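Packages, Packages Everywhere! Why Things Come in Boxes, Bags and Cans

Filed under: Around the House
Posted 6/1/20

Go stand in your kitchen for a minute and look at the food. Can you see any? You can probably see plenty of boxes, jars, bags and cans, but most of the food itself is hiding inside something. An apple or a banana might be sitting out in a bowl, and that's about it!

Everything you buy at the store needs a way to get home without spilling, breaking, drying out or getting squashed. The thing that does that job is called packaging, and once you start noticing it you'll see it all over the place. It comes in so many shapes, and every shape has a story.

Boxes

Let's start with the box, because boxes are terrific. A cardboard box begins as one flat sheet. A machine cuts the sheet into a funny shape with flaps sticking out, then presses lines into it so it knows where to bend. Fold on the lines, add a little glue, and up it pops!

You can see this for yourself. Take an empty cereal box or toothpaste box and gently pull apart the glued edges. Spread it out on the floor. The shape you're looking at is called a net. (Yes, like a fishing net, but it's a math word too.) Try drawing around it on plain paper, cutting it out and folding up your own copy. It makes a great tiny mailbox.

Boxes are so popular partly because they have flat sides. Flat sides stack. Imagine a truck full of balls and then imagine a truck full of boxes. The balls leave gaps everywhere, and all that's riding in the gaps is air. Our own Fitesier puzzle cupboard holds 70 boxes, and there's hardly room to slide a finger between them.

A long, thin box is good for a tube. A tube is soft and slippery and won't stand in a neat row by itself, so it gets a stiff jacket to wear until you bring it home.

Cans

Now for cans. If flat sides are so great, why are cans round?

A can of soda is full of bubbles, and those bubbles push outward on the metal. In a square can the push would make the flat sides bulge. In a round can the push is shared evenly all the way around, so the metal can be very thin and still hold together. Next time you have an empty soda can, press on the side with your thumb. It dents so easily! But before it was opened, that same can felt as hard as a rock. The bubbles were helping to hold it up.

Most soda cans are made of aluminum. Aluminum doesn't rust the way iron does, and it can be melted and made into something new again and again. The can on your table might once have been a different can, or a bit of a bicycle.

Jars

Glass jars are heavy and they can break, so why do we still use them? Well, glass doesn't soak up smells. Keep pickles in a glass jar, wash it well, and you can keep buttons in it afterward without the buttons smelling like pickles. Glass also lets you see what's inside and how much is left, which is handy when it's peanut butter.

The lid is clever too. Look for the little ridges inside a screw-on lid. They catch on the ridges of the jar and pull the lid down tight as you turn it. It's really a big, fat screw!

Bags

Bags are the lightest packages of all. A plastic bag can be thinner than a page in a book and still keep crackers crunchy, because it shuts out the damp air. A bag doesn't care what shape you put in it, either. Noodles, dumplings, lumpy potatoes, socks... it just goes along with them.

The trouble with bags is that they flop. Put one on a shelf next to a jar and the jar stands up straight while the bag slumps over like it needs a nap. In a lot of homes the bags end up at the end of a shelf, or inside a bigger box, where they have something to lean on.

What the outside tells you

Packages talk! They use words, pictures and colors, and they also use stripes. That block of black lines is a barcode, and each line and gap stands for part of a number. The checkout scanner shines a light on it and reads the number in a flash. Then the store's computer looks up the number and finds the price.

Color is a kind of talking too. Bright red shouts "look at me!" from across the store. Blue and white together make many people think of clean things, so you'll find those colors on a lot of soap and toothpaste. Green often goes with vegetables or tea. You may not be able to read every language on every package in your town's markets, but the colors and pictures give you a pretty good first guess.

The table hunt

Time for a game! It's called a table hunt, and you can play it by yourself or with somebody. Look over a table, a shelf and the floor nearby, and hunt for these: something that stacks, something that rolls, something that flops, something you can see through, and something that's holding nothing yet.

Practice on these two first. You'll find a box, a drink can and bags in the first, and a bright blue wastebasket in the second.

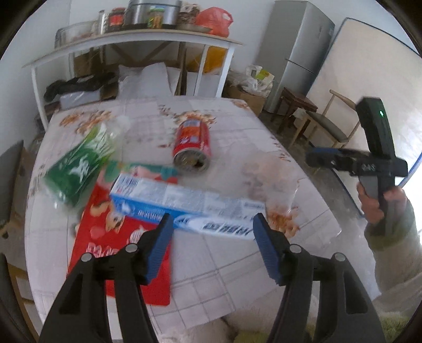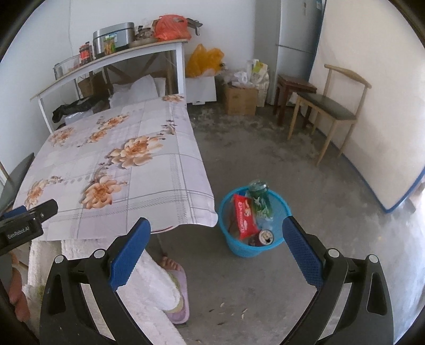 When you play at home, give yourself one point for each thing on the list. Take two points if you find a package inside another package, like tea bags in a box. The Grudgate game sheet has more rows to fill in, but any piece of paper will do. Ask before you open anything, and leave cleaning bottles and medicine right where they are.

What happens when it's empty?

A package works hard, and then one day it's empty. Some get a second life. Jars turn into pencil holders. Boxes turn into garages, castles and beds for toy rabbits. We once got a letter about a cardboard city with 300 windows cut into it, and we are still amazed.

Others can be recycled. Cardboard gets soaked and mashed into a mush called pulp, and the pulp is rolled out flat and dried into new cardboard. Cans get squashed and melted. The rules are different from town to town, so find out what your town takes. If a box has a plastic window in it, some places want you to tear that part out first.

Try this: save one of each kind of package that gets emptied at your house this week. Rinse them, dry them, and line them up from lightest to heaviest just by holding them. Then check with a kitchen scale. The big ones fool almost everyone!

If you'd like to show us your lineup, draw it and send it to the Rilix page before the end of July. Color is great, pencil is fine, and please draw the barcodes as wiggly as you like.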